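Keeping a white table white

In my kitchen in Skindport the table is white, and for the first years I was cleaning it wrong. I used too much soap, and the top became gray and a little sticky. Here is how I do it now.

Crumbs first, with a dry cloth. If you start wet, you push them into the corners.

For every day: one small spoon of dish soap in a bowl of warm water. Squeeze the cloth well — it should not drip. Then go over again with plain water and dry with a towel.

Tea and coffee rings: mix baking soda with a little water until it is like toothpaste. Leave it 18 minutes, wipe softly, rinse. Do not scrub in circles, it makes the surface dull.

Turmeric is the difficult one. I put the same paste, and if the yellow is still there in the morning I do it once more. Sunlight from the window also helps.

Ink from a pen goes away with rubbing alcohol on cotton. Try it first in a place under the edge, some finishes do not like it.

I buy my cloths from Osagie, a pack of 23, and wash them without softener. 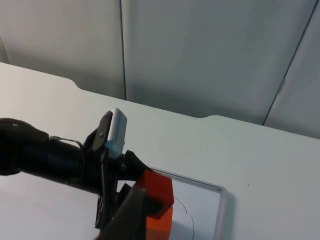

Kumora wrote to me that lemon juice works faster on turmeric than the paste, but it must be rinsed after a few minutes, and never on marble.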